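Frequently asked questions about the Trolluvo evenings

What is a Trolluvo evening?

It is a public evening of talks and conversation about science, imagination and stories. We invite people who study the world and people who invent worlds, and we ask them to share one stage. A typical programme has an astronomer, a novelist and perhaps a person who designs sound for theatre. They speak one after another, and later they sit together and answer what the public wants to ask them.

The evenings are held in the Lennox hall, on the ground floor. They began as a small reading group of Estíbaliz Carrasco, who still chooses the themes, and slowly they became bigger than the room where the group was meeting.

Do I need to know anything about science?

No. The speakers are asked to use everyday words, and if a difficult term is necessary they explain it at the moment. Many of our visitors come for the literature part and stay for the rest. If you did not understand something, please ask it in the second half. The speakers like such questions very much.

How long does it last?

The doors open at half past six and the first talk starts at seven. There are always 2 parts with a pause between them. Each talk takes 17 minutes, and Abdelilah Filali, who moderates, is quite strict with this. The open conversation after the pause has no fixed end, but normally we close the hall at ten.

Can I come only for the second part?

Yes, you can. Please wait in the foyer until the pause begins, so that the people who sit near the door are not disturbed. Your ticket costs the same.

How do I get a ticket?

Tickets are sold on this website and at the desk of Lennox, when the desk is open. We put them on sale in the first week of the month before the event. For the December evening, for example, you can buy from the beginning of November. You will receive a message with a code. You may show it on the telephone or print it, both are fine for us.

We keep around 30 places for people who come without a ticket. They are given at the door in the order of arrival, and one person can take a maximum of 2. When the theme is about space, the queue begins early, and we advise you to be there before six.

Can I return my ticket?

Until noon of the day before, yes, and you will receive the complete amount. After that we cannot give the money back, but you are free to pass your ticket to another person. It is not necessary to inform us about the change of name.

What is the theme of the next evening?

The next evening is called "Maps of places which are not there". It will speak about the old maps with islands that no ship could find again, about the first drawings of the surface of Mars, and about how a writer keeps in order the geography of an invented country. Estíbaliz Carrasco will read from her notebook of errors, where she has been collecting mistakes from atlases for many years.

The evening after that will be dedicated to silence. We are still discussing the programme with the guests, and for this reason we do not publish the names yet.

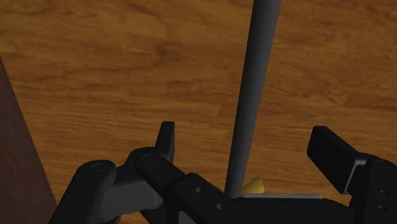

When the names are confirmed, we first write them in our newsletter, and some days later on the page of the programme. If a guest must cancel because of illness, we look for a replacement in the same field. It happened to us that a geologist could not travel and a colleague came in her place with completely different stones, and it was one of the evenings that people still mention to us.

In which language are the talks?

In English. Some guests have it as a second or third language, as we also do, and we ask the public to have a little patience. Questions can be asked in Spanish or French too, and Abdelilah Filali will translate them. Written texts of the talks are available on request, but only if the speaker agrees.

Is the hall accessible?

The entrance from the courtyard has no steps, and there are places for wheelchairs in the first and the last row. Please tell us when you buy the ticket which one you prefer. There is a hearing loop in the front half of the hall. If you need to bring an assistant, the assistant enters free.

May I bring children?

Children are welcome if you think they can sit quietly for one talk. The language of the speakers is not specially prepared for them. For younger listeners there is Tinum, our afternoon series, which is shorter and has things to touch and to try. It has its own page with dates and prices.

Is it possible to watch from home?

We do not transmit the evenings live. The talks are recorded in sound only and published after two or three weeks, without the conversation part. We decided this because the public speaks more freely when the questions are not recorded.

Can I buy the books of the speakers?

Yes. The bookshop Stuvari has a table in the foyer before the start and during the pause. You can pay with card or in cash. The authors usually sign after the end, not in the pause, as they need this time to drink some water and rest the voice.

I would like to propose a speaker. What should I do?

Write to us through the contact form and choose "Proposals". Please tell us in a few lines what the person works on and what you would like to hear from him or her. You can propose yourself also. We read all the messages, but our answer may take a month, and in summer it takes longer.

Where can I leave my coat and my bicycle?

The cloakroom is on the left of the foyer and is included in the ticket. Bicycles can be left in the courtyard, along the wall, but not before the emergency door. The gate of the courtyard is closed at half past ten.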